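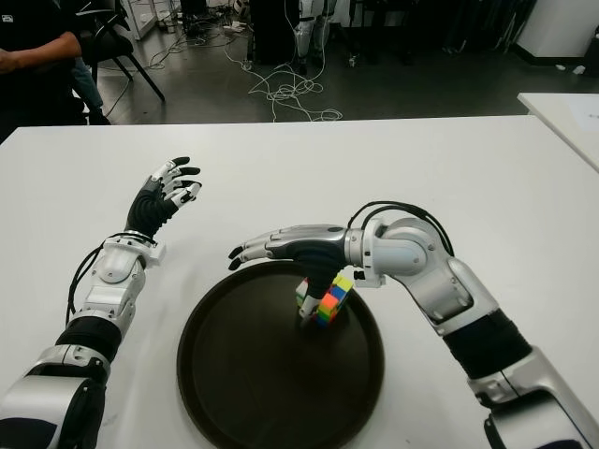 ## Two-arm station: buying and budget FAQ

Updated Sat 17 October. Answers are from Brenda Sugden unless marked. If yours isn't on here email Roy, not me, I'm out till Tuesday.

**Which budget line does it come out of?**
Equipment, not teaching. Code 417. Please stop using 1018, that's the Soltetti maintenance contract and Finance bounces it every time.

**Can we just buy one arm now and one later?**
You can. Wouldn't. Lomura quotes the pair with one controller, singles come with their own and then you've got two controllers and a sync license on top. Ask for both prices in writing before you decide.

**Five-finger hands or a plain gripper?**
Depends what you're doing. Picking boxes all day, get the gripper, cheaper, fewer things to break. For handling work, turning a cube over, small odd-shaped parts, you'll want fingers. Hands are quoted seperately from arms. Check the wrist mount matches before signing, Blackburn had to reorder theirs and the adapter plates took weeks.

**Do we need hands on both sides?**
Most groups asked for both. One side can sit open and idle for a lot of tasks, so if money's tight start with a hand on the right and a blank plate on the left. Wahyudi disagrees with me on this. Ask him too.

**What do people forget to budget for?**

- Cables, and something to run them in. Ours are still all over the floor behind the table. Trunking wasn't in the quote. Put it in yours.
- Spare fingertips
- Sleeves for the forearm joints
- A second table for paperwork and laptops. Don't plan on using the work table.
- Shipping insurance
- Training days. Two people minimum.

**What about test objects?**
Cheap. Puzzle cube, a tray with a rim so things don't roll off, some cups. Buy them from petty cash, don't raise a PO for a tray. A dark tray on a white table has been fine for us.

**How much floor space?**
More than the brochure. Brochure gives the table only. You need room for the table, a chair for whoever is minding it, stands and a cabinet, plus a way to walk round the back without treading on cables. Ruth Haslam has the floor plan template, she'll want your room drawing first.

**Does the floor matter?**
Bare concrete is OK. Carpet no. Raised floor, talk to Ruth before ordering anything.

**Is there a cap on what we can order without a quote?**
Yes, $1000. Over that you need three quotes, and a screenshot of a web shop isn't a quote. Hands, arms, controllers are always over. Splitting an order to get under gets it sent back.

**Lease or buy?**
Jedier will lease, minimum term 5 years. Too long for most grants. Buy if your funding ends sooner. If you do lease, read the bit about finger damage, it's on page two of thier terms and it isn't covered.

**Who pays for repairs?**
First year, supplier, if it's their fault. After that, you. Set up a repair line now even if you put very little in it. Beverley Whiteley can show you how to carry it over.

**Can we borrow time on the existing station first?**
Yes and please do. Half-day slots, book with Roy Staniforth. Bring your own objects and somebody who'll sit with it the whole time.

**When's the deadline?**
Requests in by the end of January for next year's round. Late ones wait for the round after. Form needs the quote, room drawing and a name for who looks after the thing. No name, no money.

**Old form or new form?**
New. The old one is still on the shared drive, Roy's deleting it.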